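Katham : 2 888 démonstrations pour apprendre à ranger
Entretien avec Lise Lemieux, responsable de l'acquisition des données
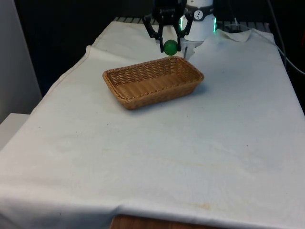
Chez Katham, la collecte a commencé avant que l'architecture du modèle soit arrêtée. Lise Lemieux assume cet ordre. « Le format des enregistrements impose plus de contraintes que le réseau. On peut réentraîner en une nuit. Refaire un jeu de démonstrations prend un trimestre. » Le corpus actuel, baptisé Grunano en interne, compte 2 888 épisodes téléopérés, tous consacrés à des tâches de saisie et de dépose sur table : une balle à mettre dans une corbeille, un objet à sortir d'un contenant, un autre à déplacer d'un bord à l'autre.

Un épisode commence lorsque le bras quitte sa position de repos et se termine lorsque la pince est rouverte et dégagée. Entre les deux, le système enregistre les positions articulaires, l'ouverture de la pince, la commande envoyée par l'opérateur et les flux vidéo. « Nous gardons la commande et l'état mesuré séparément. Beaucoup de gens ne conservent que l'un des deux, puis découvrent un retard de suivi qu'ils ne peuvent plus corriger. »

La synchronisation a occupé l'équipe plus longtemps que prévu. Les premières séries étaient horodatées à la réception, sur la machine d'enregistrement. Le décalage entre image et état du bras variait selon la charge du processeur, et la politique apprise fermait la pince trop tôt. Les horodatages sont désormais pris à la source, puis alignés après coup par un outil maison, Drovis, qui rejette tout épisode présentant un trou dans l'un des flux. « Drovis ne répare rien. Il accepte ou il refuse. Nous avions une version qui interpolait les images manquantes, nous l'avons retirée. »

Sur le choix des objets, Lise Lemieux se montre peu bavarde. Une balle unie, explique-t-elle, présente l'avantage de ne pas avoir d'orientation à estimer : l'erreur de saisie se réduit à une erreur de position. La corbeille tressée pose un autre problème. « Le bord est plus épais que la paroi. Si l'opérateur descend trop près, un doigt accroche. Il faut donc une trajectoire qui passe au-dessus, avec une marge, et il faut que cette marge soit présente dans les données. Le modèle ne l'invente pas. »

Quatre opérateurs se relaient sur le poste, par séances de deux heures. Leurs styles se distinguent nettement sur les courbes de vitesse. L'un marque un arrêt avant chaque dépose, un autre enchaîne sans ralentir. La tentation serait d'uniformiser. Katham ne l'a fait qu'en partie : la consigne fixe l'état initial et l'état final, et laisse libre le trajet. Les arrêts prolongés sont en revanche coupés au traitement. « Une politique entraînée sur des pauses apprend à faire des pauses. Elle peut rester immobile au-dessus de la cible, parce que c'est ce qu'elle a vu à cet endroit. »

Les échecs ne sont pas jetés. Un objet lâché à côté du contenant, puis repris, reste dans le corpus avec une étiquette de reprise. L'annotation comporte six valeurs, de la réussite directe à l'abandon. Elle est saisie par l'opérateur à la fin de l'épisode, puis contrôlée sur un échantillon par une seconde personne. Les désaccords portent presque toujours sur la même question : une balle qui touche le bord avant de tomber dans la corbeille relève-t-elle de la réussite directe ? « Oui, depuis septembre. Avant, cela dépendait de qui annotait. Nous avons repris l'ensemble des étiquettes concernées. »

La position de départ des objets est tirée au sort par le logiciel, qui affiche un repère à l'opérateur. La méthode a remplacé le placement à main levée, qui concentrait les objets au milieu du plan de travail. La nappe, elle, est parfois retendue et parfois laissée avec ses plis. « Nous notons le changement de nappe dans les métadonnées. Les plis, non. Ils changent dès qu'on déplace quelque chose. »

Le transfert vers un second site a été tenté avec Dhillon, partenaire du projet, qui dispose du même modèle de bras. Les résultats ne sont pas publiés. Lise Lemieux indique seulement que l'écart principal venait de la pose de la caméra fixe, et que la procédure de calibrage a été réécrite en conséquence. Elle est maintenant exécutée au début de chaque séance, et son résultat enregistré avec les épisodes.

La prochaine campagne portera sur des contenants déjà partiellement remplis. Le protocole est en cours de rédaction ; la liste des objets n'est pas close.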